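Home | Visits | Mills and Makers | About

A morning at the Trergate print works

Walczak has printed furnishing cotton at Trergate since the canal was still in use, and in August it opens the works to visitors on Tuesday mornings. I caught the 722 bus from the station and was at the gate before ten. Tickets are 4 pounds, paid at the office.

Urszula Śliwiński took our group round. We began in the screen store, where the older floral patterns are kept on racks by year, then went up to the colour kitchen. Most of the blues are still mixed by hand.

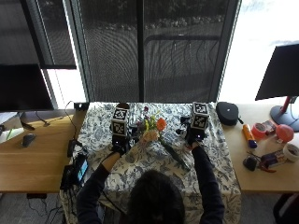 The printing hall was the loudest part. One long table was running a leaf pattern for curtains, and we watched from behind a rail. After that came the steamer and the washing line, both very warm.

The shop sells seconds by the metre. I bought enough for two cushions. The last tour leaves at 12 and the café shuts soon after.

Comments

Maureen: Is there a lift to the colour kitchen?
Pete H: Yes, by the shop. Ask at the office.

Recent visits
Boltia rope walk
Kendano pottery open day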